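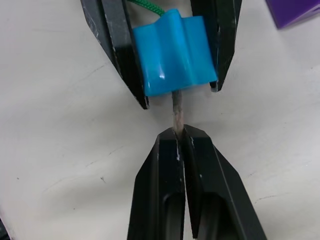 SHORT FICTION

Plekbridge, 3 Aug 2024

Doors at eight. We went on at ten past nine, no soundcheck, borrowed amp, the bass two frets out of tune and me too proud to stop. Gillholm had sold 1,000 tickets. For them, mind, for Fleler. We were the noise before.

First song, fine. Second song, strings gone. Both of them. I sang the riff instead — sang it, like an idiot — and some girl at the barrier sang it back. Then her mates. Then teh whole left side.

Drummer looked at me. Kept going. What else do you do.

Afterwards, load-out, rain, chips. The Fleler singer came past with her coat over her head and said, keep that bit. Didn't stop walking. I had the words on my hand in biro and they were running allready.

We kept it. Played it in every van and kitchen till the next June. Never got it right again.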